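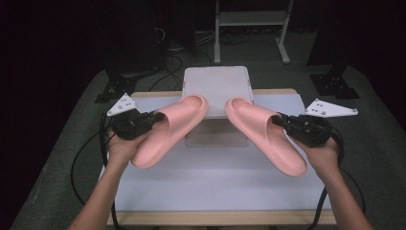

Footwear and the Foot: Notes for Week 2
Instructor: Samah Alaoui

Welcome back, everyone, and thank you for the lovely pile of index cards you left on my desk last time. I read all 53 of them with a pot of coffee over the weekend, and a good many of you asked the same thing, so let me start there: why do we spend a whole session on open shoes when the textbook gives them a page and a half?

Well, go and look by anybody's back door in August. Slides, flip-flops, clogs with the heels trodden down. A great deal of walking gets done in shoes that hardly hold on to the foot, and the people who come to see you in clinic will very often arrive in them.

Some words we need first

The upper is everything above the sole. On a lace-up it wraps the whole foot, and on a slide it is one band across the front. The footbed is the surface your foot rests on. The outsole is what meets the ground. The last is the foot-shaped form a shoe is built around, and please do learn that one properly, as we come back to it in week 5 and I get a bit grumpy when people mix it up with the sole.

Toe spring is the upward curve at the front of the shoe. Set the shoe on a flat table and look at it from the side, with your eye right down at table level (I know, you feel silly, do it anyway).

How a slide stays on

Think about the foot in swing, when it is off the ground and traveling forward. In a laced shoe the heel is held and the shoe simply comes along. In a slide there is nothing at the back, so the wearer has to keep hold of it some other way. Usually that means the toes curl down a little and the ankle stays bent up a touch longer. Many people shorten their step as well, without ever noticing they do it.

None of this is a disaster! I wear slides myself from the first warm day until my husband complains about my socks. But for someone with reduced feeling in the feet, or an older person who shuffles already, it matters a good deal, and you should be ready to talk about it kindly. Telling a person to throw out their favorite shoes rarely gets you anywhere. Asking where they wear them, and for how long at a stretch, gets you much further.

Fit

Length: the heel should sit inside the back edge of the footbed, with a little room in front of the toes.
Band: snug over the widest part of the foot, and check it standing up, as feet spread under weight.
Wear: turn the shoe over and compare left with right. Uneven wear tells you something, though not always what you think it does.

For next time

Read pages 149 to 160 in the course reader. Bring one pair of open shoes that you have worn plenty - old and ugly is perfect - and a soft tape measure. We'll be in room 383, the long one with the good floor for walking. Come in socks you don't mind being looked at.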